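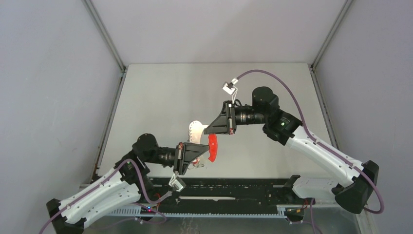

Skip to content
Home | Projects | Reports | People

Progress report to the Zalier fund, 13 March 2021
Shared working rules for two-arm cells

We have a rulebook people really use! When we last wrote, in November, the draft was a pile of notes from the Mikard and Schwaiger labs that disagreed on nearly everything, down to what counts as a stop. Version 2 is now one text, and both labs have signed it.

Araba Essien led the trials at Sornar. Her group ran 213 sessions under the new rules, 132 of them with both arms working on the same part. Those shared-part sessions taught us the most. The old rule let each arm be paused separately, and operators kept asking what the other one should do while it still had hold of something. Rule 4 now says both arms stop together and keep their grip until a person clears them.

We also rewrote the cable section (much longer than we planned, and worth it). Wrist cables get checked through the full reach of the arm before the first run of the day, and the check is logged by name.

The comment round brought in 63 remarks. Most are settled. Still open: how often to recheck grip force, and whether small cells need a marked floor line.

Spending is on plan, with 580 dollars left in the printing budget. We would love to put it toward wall cards for both labs, if you agree.

This site uses cookies. Accept | Settings
Contact | © Sornar | Back to top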